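Blog > Robots > Teleop diary

Teaching a gripper to pick up the salt

5 min read

I have been driving a simulated robot arm by hand for most of the week and I am having so much fun with it! The setup is simple enough. I hold a controller, the arm in the simulator follows my wrist, the trigger closes the fingers, and Kisto (the little recorder I wrote in March) saves every move I make. Do that enough times and you have something a policy can learn from.

The goal for this round is 200 good demos of picking things off a messy tabletop. I'm at 111 kept, and I've thrown away 40 more for being too wobbly. I used to keep the wobbly ones. Dinby, my first policy, learned the wobble perfectly, so now they go.

What surprised me most is how much I lean on the view from just behind the fingers. The wide view is great for getting across the table, but for the last little stretch I stop looking at it completely and just watch the gap between the two fingertips. After an hour or so it starts to feel like my own hand, and I catch myself tilting my head to see around things.
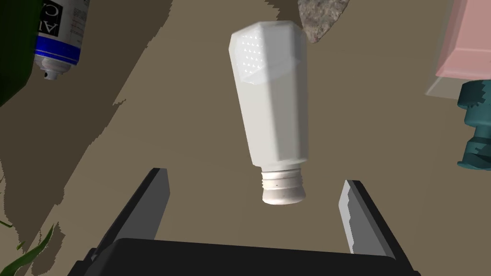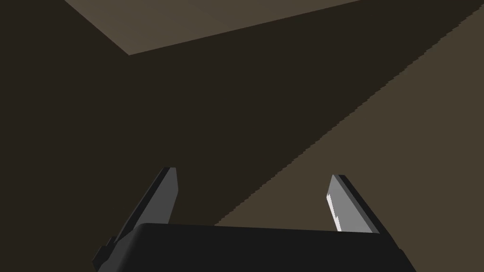 Two gripper views from the simulator: the salt shaker upside down in the first, open fingers with nothing between them in the second.

The shaker is my favorite object in the Arboleda scene. It has those flat sides, so the angle you come in at really matters, and it narrows toward the threaded neck. Come in crooked and the whole thing wants to spin on you. I've gotten into the habit of lining up my wrist first, stopping for a beat, and only then squeezing the trigger. Slow is fine. Jerky is what ruins a demo.

Next up is training Elberg, which is the same small network as Dinby with a longer history window. I also want to redo the controller mapping, because my thumb keeps bumping the reset button (lost a lovely demo that way yesterday, ouch). If you've tried teleop with a foot pedal for the gripper, please tell me how it went!

Posted 2019-09-20

383 shares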